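Notes from the Vilela Linen Swap, 29 September 2021

What a turnout! The August swap was our biggest so far and I'm still finding pillowcases in the trunk of my car. We took in 516 pieces of bedding and every last flannel sheet was gone before lunch. If you came for flannel and went home with percale, give it a chance. It gets better with every wash, and you'll be glad of it next summer.

Which brings me to my favorite subject, and the one I got the most questions about at the door — how to look after cotton sheets so they last. I grew up in a house where the same sets went around and around for years, and I really do believe most sheets get thrown out long before they need to be.

Start with the washer. Warm water is plenty for everyday bedding, and half the detergent you think you need. Too much soap stays in the cloth and makes it stiff, and then people add softener to fix the stiffness, and the softener leaves a coating, and on it goes. Skip the softener! A splash of plain white vinegar in the rinse does a lovely job and the smell goes away as the sheets dry.
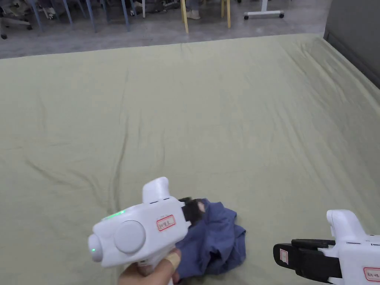
Drying is where the real damage gets done. Fitted sheets love to swallow everything else in the load, so stop the dryer halfway, shake it all out and start again. Take them out while the elastic still feels a tiny bit damp and let the bed finish the job with the window open. I've got a set from Ameck that I've treated this way for 7 years (yes, years) and the corners still grip.

Rotation matters too. Three sets per bed is nice, two is fine, one is hard on the cloth. Put the clean set at the bottom of the pile and take from the top. My linen closet is tiny, so I fold each set into its own pillowcase, and I can grab the whole thing with one hand in the dark.

Now, worn spots. They nearly always show up in the middle first, where we sleep. The old answer is to cut the sheet down the center, sew the outside edges together and hem the new sides. It takes me 90 minutes on a flat sheet, with the radio on, and gives you years more use. There's a seam down the middle, but you stop feeling it after a night or two.
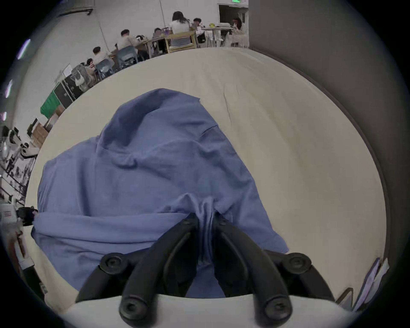 Aníbal Ramalho wrote in to say he tried the center seam after the last swap and would do it differently next time: a flat-felled seam, pressed hard, and a smaller needle than you'd think. He also cuts the leftover strips into ties for his tomato plants, which I'm stealing immediately.

The next swap is at 6, same hall, side door. Bring things washed and dry, please, and tape the size on the outside — twin, full, queen or king. Odd pillowcases are very welcome.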